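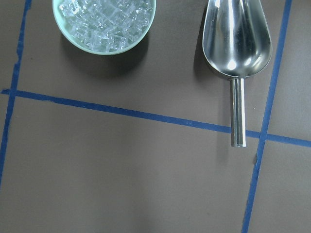 What is the proving time for the Zemwood rye at the lower starter ratio? Four hours at the Bastevstead bakery's normal room setting, followed by a night in the cold cabinet.

**Notebook, test bakery, February. Entry by Uzma Tarar, read over by Laiba Bugti.**

The purpose of the present series is to establish whether the Zemwood rye flour may replace the Cheema flour in the standard tin loaf without alteration to the baking schedule. The dough was made up at 900 g per tin, with salt and water as in the January sheet. Junaid Soomro prepared the starter the previous evening and recorded a sharp, clean smell and a domed surface at 7 a.m.

Observations on the dough were as follows:

- The Zemwood flour took up water slowly. After mixing, the dough was noticeably slacker than the Cheema dough, and it stiffened during the first rest.
- The surface began to show small pinholes shortly before the end of the proving period. The Cheema dough had shown them earlier.
- The tins were filled with a wet scraper and smoothed by hand. Flour was dusted over one row only, at the request of Usman Ansari, who wishes to compare the cracking of the crust.

The oven was held at its usual opening heat and then lowered to 175 °C for the remainder of the bake. Loaves were left in the tins for a short while and then turned out on racks. They are not to be cut until the following day. Ghazala Talpur has asked that this be observed strictly, as the crumb of the last series was judged too early and found gummy – a verdict which had to be withdrawn. 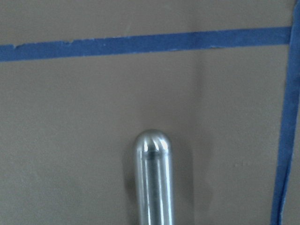 ## Points outstanding

The dusted row opened in wide, uneven cracks. The plain row remained almost closed, with one split along the side of a tin. It is not yet clear whether the split arises from the flour or from the position of that tin next to the oven door.

The Womer mixer ran for 13 minutes on the low speed. The written method allows less, and the difference should be corrected in either the method or the practice before the next series. Laiba Bugti considers the longer time suitable for rye.

Remaining stock of Zemwood flour is sufficient for one further series. The sack is to be kept closed and off the floor. Slicing and tasting notes will be entered on the next page by Usman Ansari.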